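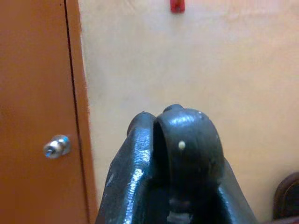

The cream wall, with its one bit of red.

Part-time cleaner wanted, Sendine Rooms, Pristham

Dobos & Landumard lets small rooms by the hour to people who make things, mend things and drop things. We are looking for someone to come in at the end of the day and deal with the last group.

The work is mostly floors. They are white tiles, big and glossy, and whoever chose them had plainly never eaten a biscuit. Every crumb shows. So does every scrap of paper, and our hirers get through a great deal of paper. You will sweep first, mop second, and wipe the cream walls where people have leaned on them. Please go gently with the walls – the paint marks if you look at it sternly.

The post is for two hours an evening, starting in November. There are two rooms to a shift and the bus stops outside. The 116 is the one you want, and it comes when it likes.

We would like you to have:
Some experience of cleaning, paid or otherwise
A tolerance for grout
The habit of closing doors behind you
A willingness to sweep into corners as well as towards them

A reference would be nice. A covering letter describing your passion for hygiene would not. 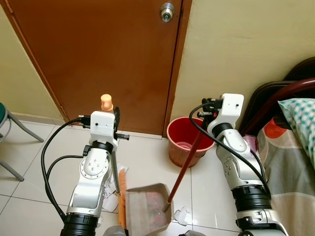 Do I need to bring my own broom and dustpan?
All equipment is supplied, including a long-handled dustpan, so you shouldn't have to do much bending. If you have a favourite broom you may bring it, but put your name on it.

Pay is by the hour and goes out monthly. You will be paid for your training evening, which takes about 2 hours, most of it spent finding the light switches.

To apply, write a few lines to Réka Pálfi at the Sendine Rooms office, or drop a note through the door. Tell her which evenings you can't do and when you could start. She reads everything, though not before ten in the morning.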